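The Lace Problem: Berwyn Lewis on a bad gripper and a worse afternoon

Caught Berwyn Lewis between runs at the Triketar workshop in Morris. He had twenty minutes, then he had to get back to the arms. So this is quick.

The job is shoelaces. Two arms, one shoe, tie the thing. Triketar has been at it since September and the plan was 200 clean runs in a row before anyone talked about moving on to boots. They got to run 57.

"Left gripper closed on the lace and didn't open," Lewis says. "Software says open. Motor says sure, I'm open. Fingers are shut. And the right arm has no idea, so it goes on with the next move, which is pull."

What happened next took maybe two seconds. The lace went tight, the shoe came up off the floor of the cell, and the left wrist got dragged sideways till the joint faulted. Loud crack. Lewis thought it was the arm. It was a bracket on the wrist, snapped clean through at the screw holes.

No one hurt. But somebody's hand had been in there a minute earlier, straightening the tongue of the shoe, and that's the part he keeps coming back to.

"Broken bracket, fine, I print another one. The hand bothers me. We had gotten used to reaching in between runs without cutting power. I did it too, I did it more than anyone." 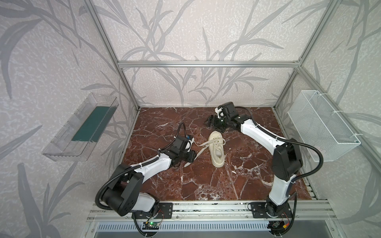

So what was the fault? Took them most of a week. First guess was the lace itself, fibers working into the finger joint. They took it apart, and there was some fluff in there but not enough to stop anything. Second guess was the cable. Every time the wrist rolled past a certain angle the hose pulled on the connector, and the position reading froze at whatever it was last. Usually that was "open," becuase the gripper is open most of the time.

Idris Ellis found it. He wrote the logging code and was going through it line by line looking for something else.

"It was 252, 252, 252, all the way down," Ellis says, leaning in from the next bench. "A real sensor wiggles. You get 252, 251, 253. This one was flat for the whole last part of the run. I should of had an alarm on that from day one."

He does now. If the reading doesn't change at all while the motor is being driven, both arms stop. Both, is the point. Before, a fault on the left only stopped the left.

I asked Lewis why it wasn't set up that way to begin with. Long pause.

"Speed. We were getting nuisance stops, a lot of them, and linking the arms doubled them. So we unlinked them for a demo at Jomville and never linked them back. It was on a list."

Other changes. More slack in the hose. A pull limit on both wrists, low enough that a snagged lace just ends the run. Power off before hands go in, with a switch you have to hold down to get it back. Ellis wanted a light curtain across the front too, Lewis says that's coming when the money does.

Has it slowed them down? Yes. A run used to take 2 minutes with the reset, now it's closer to four, and the new limit trips on knots that would have probably come out fine. Lewis doesn't love it. He's been nudging the number up a little at a time, with Ellis signing off on each change, on paper, a clipboard by the door.

Count went back to zero after the bracket. When I was there in July 2020 they were on 31 and he wouldn't guess when they'd hit the target.

"Ask me about the boots next year," he says, and goes to hold down the switch.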